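How to Follow a Maritime Boundary Dispute in the News

Stories about drilling rights and sea borders often come with unfamiliar terms and maps that disagree with each other. This guide sets out a method for reading them. You need a web browser, a notebook and an evening.

Posted by Defne Oral, 10/03/2019

Step 1: Learn the zones

Most reports assume you know these terms.

Territorial sea – up to 12 nautical miles from the coast. The state has sovereignty here, though foreign ships have a right of innocent passage.

Exclusive economic zone (EEZ) – up to 200 nautical miles. The state controls fishing, drilling and other resources, but other countries may sail through and fly over.

Continental shelf – the seabed and what lies under it. It can extend past 200 miles in some cases.

A headline that says a ship "entered the waters" of a country may mean any of these. Read down until you find which one. If the article never says, write a question mark next to it and look for a second report.

Step 2: Find out who has signed what

The main treaty is the 1982 UN Convention on the Law of the Sea. Not every coastal state has joined it. Turkey has not, and neither has the United States. Check the UN treaty list before you accept a statement that one side is "bound" by a certain article. Some rules are also treated as customary law, so a country outside the treaty may still be held to them.

Step 3: Draw the claims yourself

Trace the coastline from a plain atlas page and mark each side's claim in a different color. Put islands in first. Much of the argument in the eastern Mediterranean is over how much sea an island should get compared with a mainland coast. 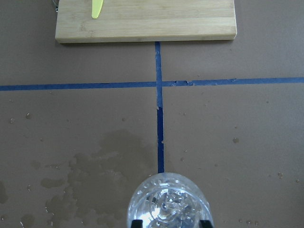

Brown paper, a cutting board and a cross of blue tape.

Use the scale bar on your source map and note that a nautical mile is longer than a land mile (1.852 km). Label every line with the name of the country claiming it and the date of the claim. Leave the overlapping areas unshaded until you have both claims down.

Step 4: Sort the statements

Keep 4 columns in your notebook: speeches, official notices, agreements and events at sea. A minister's speech goes in the first. A navigational warning, usually called a NAVTEX, goes in the second. A signed deal goes in the third, with a note on whether parliament has ratified it. A survey ship leaving port goes in the fourth.

My colleague Cyril Sedgwick adds the original language of each quote. Translations of the same sentence can run from "we will" to "we may," and it helps to have the source text at hand.

Step 5: Compare coverage

Read at least 2 outlets from each side and one from elsewhere. Look at the place names, what date the story starts from, and who is quoted last. Then go back to your map and see if anything on it needs to change.

Update the notebook when a new notice is issued. Old notices expire, so cross those out and keep the page.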